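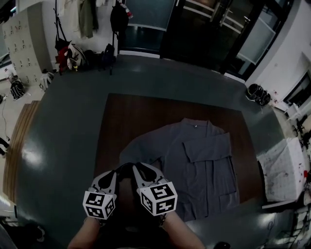 Folding Station Upkeep Meeting – Minutes

Present: Rowena Manalo (chair), Walid Hijazi, Jayson Macaraeg, Danilo Bañez (notes)
Apologies: Ronaldo Gatchalian, who is at the Bragança site until the end of the month

1. Welcome and last minutes

Rowena thanked everyone for coming in early and for the pastries, which were much appreciated. The November minutes were accepted with one fix: the spare finger pads came from Trundex and were not made in our own shop.

2. Hand-held gripper, pads and fingers

Walid has been looking after the hand-held gripper and gave us a good long report on it. The dark inner pads on the two light gray fingers get slick with lint after a while, and then a shirt placket slides when you try to pinch it. He has been wiping them down every 25 folds and would like that to become the rule for everybody. Agreed, and Jayson kindly offered to put a tally sheet by the table.

Walid also went through how he swaps a pad. Back the screw out by hand, lift the old pad from the tip end, clean off the glue, press the new one on and leave it alone for 10 minutes before closing the fingers. Danilo asked if we could skip the wait when things are busy. Walid would much prefer that we didn't – two pads have already crept out of line that way.

3. Marker cubes

A fair amount of talk on this one. The two white cubes carry the printed marker patterns, one below each finger, and tracking has been dropping out on sleeve folds. Jayson thinks a forearm gets in the way when the operator reaches across the shirt. Rowena thinks glare plays a part too, as the tabletop is glossy and picks up the overhead lights. They may both be right, and we left it there in good spirits.

Jayson will try a run with the lights over the left side of the table switched off and compare. Cube faces are to be cleaned with a dry cloth only, please. Any cube that has been knocked goes back to Walid for a fresh calibration before the next shirt.

4. Folding board

The dark brown board stays. Danilo had wondered about folding straight on the table, but Walid likes having an edge to line the collar up with. Danilo will mark the board's place with tape so it goes back to the same spot every time.

5. Service interval

We have nearly 1,000 folds on the present set of fingers. The Verkilport group changes theirs at 800, and Rowena felt we should do the same from now on. Walid has one full set in the drawer and will fit it this week. Ronaldo to be asked for the Trarkuvitz order form, as he had it last.

6. Anything else

Jayson asked that long-sleeved shirts be buttoned before they go on the board. All happy with that.

Actions
Walid – fit new fingers, recalibrate both cubes
Jayson – tally sheet, lights test
Danilo – tape for the board, write to Ronaldo about the form
Rowena – update the upkeep sheet

Next meeting at 8:30 a.m., same room, date to be sent round by Rowena.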